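Handling Soft and Tangled Goods: Notes for the Demonstration Visit
Course handout 4, Introduction to Automation

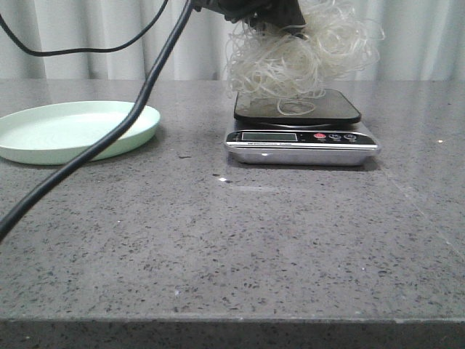
Stasden, 17/03/2021

Read these notes before the visit to the Drimadley lab and bring them with you. There is room in the margin for your own remarks.

The task
The demonstration is portioning by weight. The arm takes a bundle of dry noodles, lowers it onto a kitchen scale and lets go. The noodles are thin, pale and curled, and the bundle spreads out wider than the gripper that holds it. A few loops may touch the weighing platform while the gripper still has most of the load. Keep this in mind when we get to readings.

Why noodles
In the first half of the course we worked with boxes and bottles. These have a fixed shape, so a grasp can be planned from a model. A tangle has no fixed shape. Two bundles of the same weight can look quite different, and pulling on one strand may bring others with it or break it. The Weerakoon exercise from November used cord, which bends but does not snap. Dry noodles do both badly.

Taking a reading
A reading counts only when the gripper is open and clear of the load. If strands are caught on the fingers, part of the weight is still on the arm and the scale reads low. If the fingers press down, it reads high. The lab's rule is to release, back off, wait for the display to settle, then record.

Figures for the worked problem
Target portion: 78 g
Supply at start: 1,000 g
Trials in the lab's log: 415
Trials within tolerance: 310

Work out the success rate from the log. Then find how many full portions the supply allows, assuming no breakage, and how much is left over.

During the visit
Stay behind the floor line while the arm is powered. The arm's cables hang free and move with it, so watch where they go as well as the gripper. Questions are taken between runs.

Written work
Hand in one page. Describe one grasp from approach to release and say where you would add a sensor. The Huster reader, chapter 6, covers force sensing at the wrist and is enough background. Sketches may be done by hand.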